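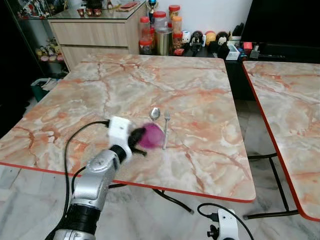 Dried beans are the cheapest protein you will ever learn to cook, and the one most likely to make a liar out of a timetable. A recipe says an hour. The beans, which have not read the recipe, take two and a half. Most of this chapter is about closing that gap, and very little of it calls for equipment. A plain spoon and fork, like the two lying close together on the table in the opening photograph, will handle nearly all the testing you need to do: the spoon lifts a bean out of the pot, and the back of the fork tells you whether it's ready. If it squashes flat under light pressure, with no chalky bit in the middle, you can stop. If it shoots across the counter, carry on.

By the end of Chapter 9 you should be able to sort, soak, simmer and store a pot of beans, explain why an old bean stays hard, and name the one common bean that has to be boiled properly before anybody eats it. You should also be able to do all of this without opening a can halfway through and hoping your instructor is looking elsewhere.

9.1 What is in the bag

A dried bean is a seed, and it's still a fairly good one. It has a tough coat, a small scar where it was once attached to the pod, and two halves packed with starch and protein. Water gets in slowly, mostly by way of the scar at first, and then through the coat as it wrinkles and loosens. Students often see the wrinkling and assume they have wrecked something. Leave them for a few more hours and the insides catch up with the outsides.

Age matters more than variety. A bean from last year's harvest will soften without complaint. One that has spent several summers in a warm cupboard may never soften at all, because heat and humidity change the bean in ways that no amount of simmering will undo. Bags rarely tell you the harvest year. They will tell you that the contents are wholesome, natural and a source of fibre, all of which is also true of the ones that won't cook.

Buy from a shop that sells a lot of them. When the Howells teaching kitchen switched its order to Prerkent, a small mill with a fast turnover, the average simmer for navy beans dropped by almost 19 minutes. Conceição Patrício, who had spent years blaming the stoves, took it quite well.

9.2 Sorting and soaking

Tip the beans onto a tray and look at them. You're looking for stones, clods of dirt, and beans that are shrivelled or broken. Stones are uncommon these days, but dental work remains expensive. Rinse what's left in cold water and drain.

For 500 grams of beans, use a bowl that looks much too large. Cover the beans with plenty of cold water, stir in a tablespoon and a half of salt, and leave them overnight. In hot weather, put the bowl in the fridge, or you may come back to a gentle fizz and a smell of old socks. 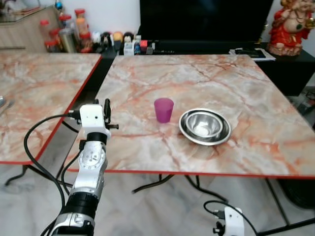 Figure 9.1 Nested steel bowls and a plastic cup.

You may have been told that salt toughens beans. You may have been told so by someone you love, and there is no need to ring them up about it. Salt in the soaking water helps the skins soften evenly and seasons the bean all the way through. Acid is the real culprit. Tomatoes, vinegar and lemon juice all slow the softening, so hold them back until the beans are tender. Most of the chilli that has been ruined in the name of tradition was ruined at this step.

In the morning, drain off the soaking water and rinse again. The beans will have roughly doubled in weight, and the bowl will no longer look too large.

9.3 Simmering

Put the beans in a heavy pot, cover with fresh water to a couple of fingers above the top, and bring them to a boil. Skim the foam if it bothers you. It's harmless, and chiefly a matter of looks. Then turn the heat down until the surface only trembles, and set the lid ajar.

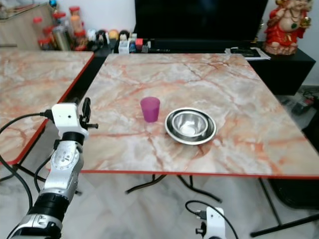

Keep the beans covered with liquid the whole way. When the level drops, top it up with hot water from the kettle. Start testing earlier than you think you should, and test several beans each time, taken from different parts of the pot. One soft bean proves nothing except that you found it.

Red kidney beans are the exception to all this gentleness. They contain a natural toxin that soaking alone won't remove and low heat won't destroy. Soak them, throw the water out, and boil them hard in fresh water before turning them down. The Howells kitchen allows 21 minutes of full, rolling boil, well beyond the usual minimum of ten. Never start raw kidney beans in a slow cooker, however cheerful the recipe.

Cool cooked beans in their own broth, then refrigerate them promptly in shallow containers. The broth thickens as it sits and is worth keeping for soup.

Before you go on to 9.4, set a small batch of any bean except kidney to soak tonight, half in salted water and half in plain. You'll cook both tomorrow and compare the skins.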